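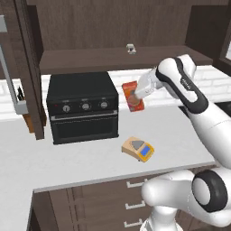

Researchers at the Flirberg robotics lab have released a method for choosing which simulated kitchens a robot arm should practice in, and they report that training on a carefully picked set of layouts gave better results than training on every layout they had. The method is called Sivurex. It was described in a paper posted on 2/12/21, along with the code and the kitchen layouts used in the tests. The work deals with a common household job that robots still do badly: taking hold of a small package on a cluttered counter and keeping hold of it in a tight spot. In one of the rendered kitchens, the arm has a small red-orange box upright against the white brick backsplash, just to the right of a black toaster oven, with a kitchen scale nearer the front of the counter. It's the kind of placement the group was most interested in, where the wall is close behind the object and something large sits next to it.

The project leader, Treasa Ó Briain, said the group began with a simple complaint about its own results. An earlier controller had been trained in a large number of computer-made kitchens and did well by the usual measure, the share of grasps completed. When the group sorted the failures by where the object had been standing, most of them fell into a few groups: against a wall, beside an appliance, or under a low cabinet.

"The average looked fine and the corners were terrible," Ó Briain said. "We kept adding kitchens and the average kept going up a little. The corners stayed where they were."

The usual way to deal with this is to make more training scenes at random and hope that enough of the hard ones turn up. That can work, but it takes a lot of computing time, and most of the added scenes are ones the controller already handles. A box in the middle of an open counter teaches it very little the second time it comes across one.

Sivurex works in two passes. In the first, a partly trained controller is run through every available layout with the object placed at random spots. The software records more than success or failure. It also keeps track of how close the arm came to touching a wall, a cabinet or another object, and how much the object shifted in the gripper before the arm stopped moving. These records are combined into a score for each layout. Layouts where the controller always succeeds with room to spare get a low score. So do layouts where it always fails, which the group found were often broken in some way, such as a counter placed too far from the robot's base to be reached at all.

The layouts in between score highest. Those are the ones where a small change in the approach makes the difference, and they are kept for the second pass, when the controller is trained in full. The scoring is repeated several times along the way, so that a layout can be dropped once it becomes easy or brought back if the controller gets worse at it.

The group started with 1,000 kitchen layouts built in Cheon, the lab's own simulation software. Each had its own arrangement of counters, cabinets and appliances, and the colors and surfaces were varied as well. Sivurex kept 560 of them for the full training. A second controller, the same in every other way, was trained on the whole set for the same amount of computing time. Both were then tested on 113 layouts that had been held back from the start and that neither one had practiced in.

The controller trained with Sivurex completed the pick in all but five of the held-back layouts. The one trained on everything failed more than twice as often. On open counters there was almost no gap between the two – both rarely missed. Nearly all of the difference came from objects near walls and appliances, where the first controller was more likely to come in at a low angle and press the object lightly toward the wall before closing the gripper.

That behavior was not programmed in. The reward used in training said nothing about walls, apart from a penalty for hitting them hard with the arm. Ó Briain said the group first took the light press for a mistake in the contact settings and spent part of August looking for the error. When they made the wall slippery in the simulation, the controller pressed less and closed the gripper sooner, and they concluded that it was using the wall on purpose to steady the object.

The paper also looks at what happens when the scoring is made simpler. With only success and failure recorded, and no measure of how close the arm came to trouble, the method did no better than random selection in the early rounds and only slightly better by the end. Keeping the layouts that always fail made things worse. The group had expected some harm from that, though less than it saw, and the paper says a check for unreachable counters should be run on any set of computer-made kitchens before training starts. Several of the broken layouts had been in use at the lab for a long time.

Moving from simulation to a real arm is where many results of this kind fall apart. The group ran a smaller trial on hardware at Iser, a company that fits out test kitchens for appliance makers and gave the lab the use of its floor. The same trained controller was loaded onto the arm with no further practice. It was asked to pick up cartons, cans and small boxes from counters with an oven or a rack close by.

Results there were weaker. The paper reports that the Sivurex controller still did better than the other one near walls, but both dropped more objects than they had in simulation, and soft cartons were a problem for both. The simulated packages do not bend. A real carton gives when it is pressed against tile, and the gripper then closes on a shape it did not expect. Shiny cans caused a different kind of trouble, with the depth camera sometimes placing the front of the can well behind where it really was.

Ó Briain said the hardware trial was too small to say how large the benefit is outside the simulator. "I'd be comfortable saying it helps," she said. "I wouldn't put a number on it, and we left the number out of the abstract for that reason."

There are other limits. The method needs a partly trained controller before it can score anything, and if that first controller is very poor, nearly every layout looks impossible and is thrown out. The group got around this by training for a short time on open counters only. The scoring pass also uses computing time of its own. That time was counted against the Sivurex controller in the comparison, so it had fewer hours of actual practice than the other one. And all of the tests used a single arm with one type of gripper. A hand with fingers might handle tight spots in some other way and find different layouts hard.

The next round of work will cover soft packages, which means changing how Cheon models thin cardboard and plastic film. The lab is also adding tasks that come after the pick, starting with placing the object on a kitchen scale and putting it away on an open shelf. Both need the arm to turn while it holds something close to a cabinet, and early runs show the elbow striking the cabinet side more often than the gripper does. The present scoring treats all contact the same wherever on the arm it happens, and the group is testing a version that keeps the joints separate.

The code is free for research use. The full set of layouts is included, with the ones that Sivurex dropped marked in a separate list so that other groups can check them.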